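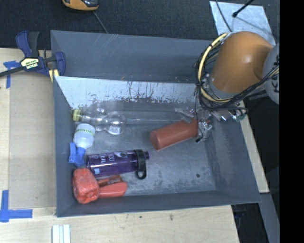
Woteck two-finger gripper, Harries wrist camera, and the Irnano before them

Posted Saturday, October 17, 2026

The brochure for the Woteck gripper says it will pick up "anything in your kitchen cupboard". I have read that sort of sentence on a lot of brochures, and I have a cupboard. So I paid for one with my own money (1,025 pounds, and the mounting plate is extra, which they mention on the order page in small grey type) and have been throwing household stuff in a bin and asking it to make good on the promise.

For the last couple of years I've used an Irnano gripper on the same arm. It cost 529 pounds, it is ugly and noisy, and the finger pads need replacing more often than I'd like. It's the thing to beat.

Fitting it

Mounting took most of an evening. The plate fits, the screws supplied with it don't, or not well, being a touch too long for my wrist flange. I cut two down. The power and signal cable is stiff and leaves the gripper at an awkward angle, so you need a generous loop if the wrist is going to turn freely. Leave too little slack and the plug works its way out. Mine did on the first night and the controller told me only "device error", with no hint of which device.

The Woteck software is a small web page served from the controller. Open, close, width, force, speed. I have no quarrel with it apart from the force slider, which has no units. Force of what? Sixty per cent of something.

The bin

Plenty of reviewers test with foam cubes and machined blocks. I don't keep those at home. What I keep is bottles: a drinks bottle, a spray bottle, a sports bottle with a carrying loop on it, a plain reddish-brown one that has become my favourite because it has no label for the camera to latch on to. A few packets go in with them. Everything lies down, because things in bins do.

A bottle on its side in open floor is the easy case, and the Woteck does it well. Come in near the narrow end, close, lift. The long fingers help and the motion is smooth, much smoother than the Irnano, which snaps shut like a mousetrap. If your work is single objects with space round them you will be happy, and you'd also have been happy with the cheaper one.

Then there's the corner. Push a spray bottle up against the wall and the Woteck's trouble begins. The fingers are slim enough at the tip but they thicken quickly, and with a sloping bin wall the outer one meets the wall before the tips are low enough. I tried tilting the wrist. It helped with the sports bottle and did nothing for the spray bottle, whose nozzle kept turning the grasp into a shove. The Irnano fails here too, I should say. It fails in less time.

Clear plastic was better than I feared so far as the holding goes. Finding it is another matter, and that brings me to the camera.

The Harries camera

Woteck will sell you a bundle with a Harries depth camera on a bracket. I'd borrowed one in September to see if I wanted the bundle, and I don't. On matte things it's perfectly good. On a clear bottle under my ceiling light it sees the cap and the label and a hole where the rest should be, so the planner cheerfully goes for the cap. Turning the light off helped a bit. I don't regard that as a fix.

The Fledemis planner, which I run for everything, has a setting to fill in gaps in the depth picture. It did more for the clear bottle than any camera adjustment, and it comes free with the licence I already had.

Wear

Woteck claims 1,000 cycles before the pads need looking at. I'm at roughly half of that and one pad has a shiny patch on the inner edge. It still holds. I'll look at it again at the full thousand and update this page if there's anything to report. Spare pads are sold only in sets of 2 pairs and only from Woteck.

Would I buy it again? At the sale price, perhaps. At full price I'd want force in newtons, screws of the right length and a finger that can reach into a corner. The Irnano is going in a drawer for now, with its cable still attached, in case I need it back by Christmas.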